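# Our visit to Gurard: notes for the evening talk

Given 6/3/23. Hall lights down for the first bit, up again for questions. 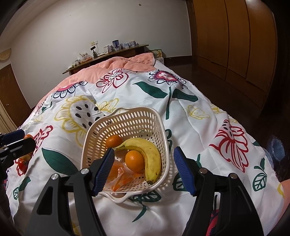 Start with why I wanted to go at all. I've been reading about robots for the home for years, and I had never stood next to one, so when Gurard opened its workshop in Plonden last November I had my name down the same morning. I expected a clean white lab and a lot of glass. What they care about is ordinary rooms and ordinary stuff, and the work gets done on beds and worktops with whatever is in the kitchen. Point at the basket here: two oranges, a banana that's started to go brown, and a crumpled orange plastic bag, all in together on a flowery duvet. Ask the room which of those they'd find hardest to pick up if they had only two stiff fingers. (Let people shout out. Most will say the banana. I'd say the bag.)

## The tool in your hand

Slow down here, people always want this bit.

The black tool is held by a person. You grip it, you squeeze, the two fingers close. There's a camera on it, so everything you do gets recorded from the point of view of the hand, and the recordings are what the robot learns from later. The robot itself is called Ban and it wears the same sort of fingers, so what worked for you has a fair chance of working for Ban.

Mention the blue pads. They have ridges on them, and I was allowed to press one with my thumb. Softer than I'd thought, a bit like the sole of a good slipper. I do think the pads are the cleverest part of the whole thing, and I asked far too many questions about them.

Tools come in pairs, one for each hand. It feels very odd for the first few minutes, like doing the washing up in oven gloves, and then your hands sort of get it and you're away! I could have stayed all afternoon.

## What they asked us to do

There were 17 of us on the visit. We split between two rooms, one set up as a bedroom and one as a kitchen. I was in the kitchen first, then swapped.

The jobs were read out from a card:

- put the fruit in the basket
- take the fruit out again
- move the basket from one side to the other, with both tools
- fold a tea towel (I was hopeless)
- hand something from the left tool to the right

After each go you put things back any old how. They really don't want you to be neat. The first time I lined everything up nicely in a row and was told, very kindly, to mess it up. If every orange starts in the same place, Ban learns where oranges live and has no clue when one rolls away.

*Act out the handing over with the two wooden spoons. Spoons are in my coat pocket. Don't forget them this time.*

## Baskets are harder than they look

I want to spend a moment on this as it surprised me most.

Taking hold of a basket like the one on the screen means getting the rim between the fingers. Come in too low and you push the whole thing along the bed. Too high and you close on air. The holes in the sides catch the light and make it tricky for a camera to tell basket from bedcover, or so we were told, and a patterned duvet full of big flowers and leaves makes that harder again. I asked why they didn't just use a plain sheet. The reply was that people don't sleep on plain sheets to please a robot. Fair enough.

And a bed gives. You press down and it moves. On a table you can bump the surface and get away with it, but on a rumpled duvet the basket tips towards you, and the fruit comes too. I tipped mine twice.

## Then we saw Ban have a go

Lights up a touch for this, I haven't got a slide.

Ban is two arms on a stand with wheels. It's about the height of a tall child, grey, and quieter than my fridge. It had learned from 3244 recordings by the time we came, all made by people with the hand-held tools. The part that turns recordings into movement is called Rusance, and I won't pretend I followed how it works. If anyone asks, say so and move on.

First go: an orange, straight in the basket, lovely. We clapped.

Second go: reached for a banana, stopped, backed off, came at it from the other side, got it. We clapped louder. That little pause was my favourite thing in the whole day, you'd swear it was thinking.

Third go: picked up a plastic bag and couldn't let go of it. It opened its fingers and the bag just hung there on the pad. The team were laughing as hard as we were, and one of them wrote it down in a notebook straight away.

Each arm can lift 2000 grams, so a bag of sugar in each hand with room to spare. It won't be moving your wardrobe.

## Things people may ask

**Can you buy one?** No. No date given, and no price.

**Is it safe to stand near?** We stood behind a taped line while it was moving. There's a big red stop button and they showed us it working before anything else happened.

**Does it film your house?** The rooms at Plonden are their own. I asked about recordings made elsewhere and was told people agree to it first and can have them deleted. I only have their word, so say that plainly.

**Can our group go?** Yes please! They're planning another open day and children are welcome if they come with an adult. Sign-up sheet is by the tea urn. Wear sleeves you can push up.

*Leave the fruit slide up while people get their coats. Bring the spoons home.*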